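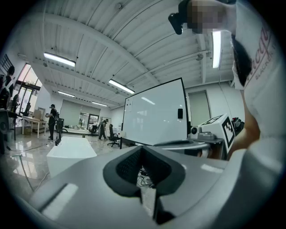 Gathering begins in earnest
By Sorcha Aitken
December

If you have rung me before lunch at any point this past month and got no reply, I do apologise, and I can tell you where I was. I was on the collecting floor with my phone in a drawer, learning to pick things up all over again. Grimholm, as most of you know by now, is the project in which we teach a machine to handle ordinary objects by showing it how people do it, over and over, until it has seen enough to have a decent go by itself. We talked about it for so long in the spring newsletter, and again in the summer one, that I think a few of you had quietly stopped believing in it. Well, it's under way, and I couldn't be more pleased!

The part that takes the time is the showing. Each of us works with a hand-held gripper, and every go at a task, from reaching out to letting go, is kept as one example. We had 1,018 of them in the bag when I sat down to write this, which sounds a great many until you hear the learning side of the house explain (very kindly, over biscuits) how many they would like. Of those, 300 were set aside as practice goes from the first few mornings, when we were all far too quick and rather pleased with ourselves. They haven't been thrown away, but they won't be used for teaching.

What surprised me most is how much of the work is going slowly. You think you know how you pick up a cup, and then you try to do it with two stubby fingers and find you have been relying on your thumb for your entire life. I was dreadful at it to begin with. By the second week I had stopped snatching, and by the third I caught myself reaching for the kettle at home in the same careful way, elbow out, which my family thought was very funny.

It is a sociable sort of work too, with several of us on the floor at once and the whiteboard close at hand for jotting things down. The square black-and-white markers are there so that the software can work out where each piece of kit is as it moves, and the one rule we all repeat to newcomers is to keep your sleeve and your fingers off them. A covered marker means a lost example, and you only find out at the end of the morning, when you would much sooner be having your soup.

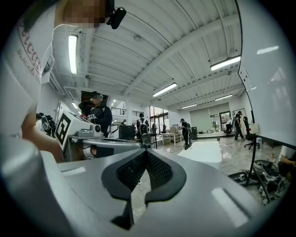

What comes next

After the break we move on to the Ditthorpe set, a list of 22 everyday tasks such as stacking bowls, closing a drawer and folding a tea towel (I have been promised somebody else will go first on the tea towel). Clerkard will be doing the labelling, and Arellano have agreed to try the trained system on their own bench, so we shall have a second opinion from people who haven't been staring at it for weeks.

We have room for 2 more collectors in the morning group. You don't need any technical background, just a patient pair of hands and shoes you can stand in for a few hours. Come and find me, or leave a note at the front desk with your name and the mornings that suit you.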